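Search this site Go Advanced search

Print this page | E-mail this page

Folding trial reaches the finishing room

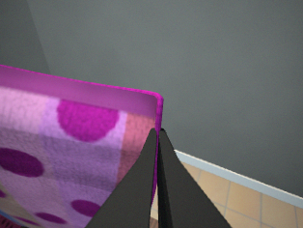 Simulation view: the gripper at the edge of a patterned cloth with a purple hem.

The Grostell folding arm will start on the early shift in October, working on one table in the finishing room at Omevwood. Until then it is being trained on a computer model, and staff can look at the simulation on the screen by the canteen at 10 on Thursday.

Hems and corners have taken most of the time. Kornél Fodor, who is setting up the software, has run 3,601 simulated picks so far. Thin edges are still the hardest, he says, and soft cloth that sags is next.

Five people work the folding tables at present. No jobs are going. Two of the five, Huw and Myfanwy Dafis, will move to checking and repairs, where orders have been waiting nearly 20 days. The others stay on folding and will take turns minding the arm – clearing jams, feeding cloth and stopping it when needed. Training is in paid hours.

Alun Sayce has asked for the table height to be looked at before the arm goes in, as the present one is low for anyone standing all morning. Rowlands will quote for a new one.

Break times do not change. Piece rates on the Falance order are still being discussed, and Meirion Gwilliam would like comments in writing, left at the office.

Contact us | Copyright Omevwood staff newsletter | Back to top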